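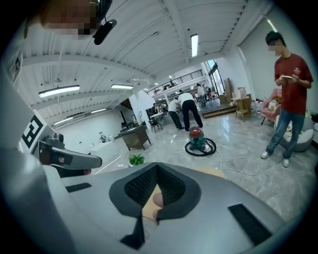

What is the Nimness build, and who can take part in it?

It is a low-cost gripper project run out of the shared workshop at Carrilho, open to any member who has completed the basic tool course. Parts are bought in bulk and charged at cost. Members keep what they build.

The workshop released the second revision of the design in February. The plans cover two versions of the same tool: one held in the hand, used to record how a person picks up and moves an object, and one that bolts to the end of a small robot arm. Both use the same fingers, so that a motion recorded by hand can be replayed on the arm without correcting for a different grip.

The main change is in the jaw linkage. The first revision drove both fingers from a single printed rack, which wore at the teeth nearest the closed position. Builders reported play at the fingertips after a few weeks of regular use. The new linkage uses two racks on a shared pinion, held in a printed carrier with a metal rail on each side. Measured play at the tip is now under 2 mm across the full travel, according to the build notes.

Printed parts for one hand-held unit weigh 400 grams with the default settings. The notes recommend printing the finger mounts on their side to keep the layer lines away from the bending load. Supports are needed only under the trigger housing. Members who printed the mounts upright for the first revision are advised to replace them.

Tracking is handled with printed square markers fixed to the fingers. The software reads the distance between the markers to work out how far the jaws are open, and no sensor is fitted in the handle. Gloss paper gave poor results under the overhead lights in the print room, and the plans now call for matte stock glued flat to the finger face. A marker with a lifted corner will still be detected, but the opening value drifts.

The control board for the arm version comes from Dretero, a small supplier that also makes the workshop's motor drivers. The board runs on 24 volts and has one spare motor channel. Firmware is loaded over USB. An early batch shipped with the limit switch inputs reversed, and the notes include a one-line change to the settings file for anyone holding one of those boards.

Fourteen units have been finished so far, most of them the hand-held type. The arm version takes longer - the wrist plate has to be drilled and tapped, and the workshop has one drill press available in the evenings.

Recordings made with the tools go into a shared folder, where they are trimmed and checked before use. The folder held 828 clips at the last update. Clips are rejected if a marker leaves view for more than a second or if the jaws are already closed at the start. Contributors are asked to record a full open and close at the beginning of each session, which sets the range for that unit.

A third revision is in early testing under the working name Granex. It replaces the trigger with a ring pull and moves the battery into the base of the grip. No release date has been set. The current trigger springs will not fit the new housing, and the workshop does not plan to sell a conversion kit.

Plans, cut lists and print files for the second revision are in the members' area. Part orders close at the end of the month, and kits can be picked up from the front desk after 6 p.m. Members ordering the arm version should state which wrist plate they need, as the two bolt patterns are not interchangeable.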